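The rule that gets broken most is rule 7

The house rules for robot work at Novura's bench lab in Vosville fit on one sheet of paper, printed on both sides. The woman who wrote them would like it known that the first draft ran to 80 rules, and that she was proud of it for most of a December.

"It had a section on hair," she says. "It had a subsection on scarves. Then I watched a new starter sign it without turning the page over, and I went home and got the red pen out."

Eighteen rules survived. She is the safety lead, a title she shares with the job of ordering gloves, and she asked that her name be left off because people already blame her for enough. The robot arms handle the sort of kit you might remember from school: a beaker, a porcelain dish, a test tube rack. She has no quarrel with the arms. Her quarrel is with everyone else.

"A robot arm has never once put a mug of tea down inside the working area," she says. "I can't say that of the chemists."
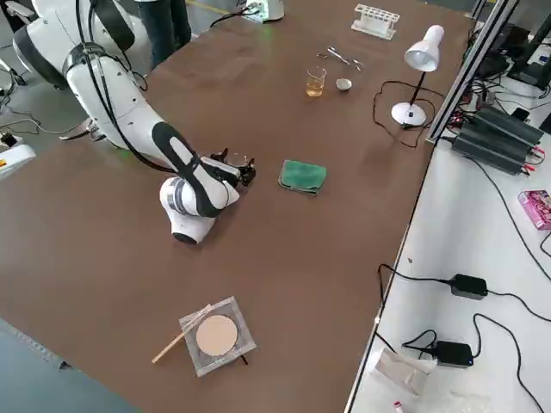

So who gets to decide that an arm is safe to start?

One person does, the operator named on the run sheet, and that same person has to be the one who presses the button. If the operator goes for lunch, the arm stops for lunch as well.

This is rule 1, and she had to fight for it. The older arrangement let anyone in the room start a run provided somebody had said "all right". She once asked three people who had said it, and each was sure it had been one of the others. Janssen, the firm that comes in to look over the lab's paperwork, wrote a single line in the margin beside that arrangement. The line was "Really?"

Rule 2 says you must be able to reach the stop button without walking past the arm. Rule 3 says that if you have to lean over to see what the arm is doing, stop it first and lean afterwards. She reads these aloud in the tone of someone asking children to keep their shoes on.

"They're all obvious. That's what I get told. 'This is obvious.' Fine, then it won't take you long to do it."

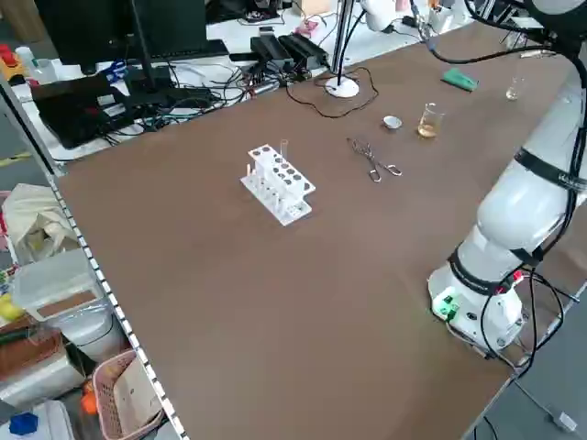 Rule 7 is the one about putting things back. Before a run begins, every item on the table has to be on the list for that run, and anything that isn't on the list has to come off. It is broken more than the other seventeen put together. She knows this from the near-miss book, which had 71 entries at the last count, a good many of them in the same handwriting.

She is fond of the book. Entries can be unsigned, and no entry has ever led to a telling-off, although one led to a long conversation about sandwiches. Her view is that a lab with an empty book has a problem with its pens.

Cables get a rule too, number 11, and it is the one she would most like to rewrite. At present it says that cables "should be kept tidy". She wrote that at the end of a long afternoon and regrets it.

"Tidy to whom? I've met people who think their car is tidy. You can't check a word like that. Next time it'll say where the cable goes and how it's held down, and then we can have a proper argument."

The next version is being tried out on the Vumus project, where the team has been told to cross out anything they find silly, as long as they write down what they would do in its place. So far they have crossed out four rules and written down nothing. She has put all four back – in slightly larger type.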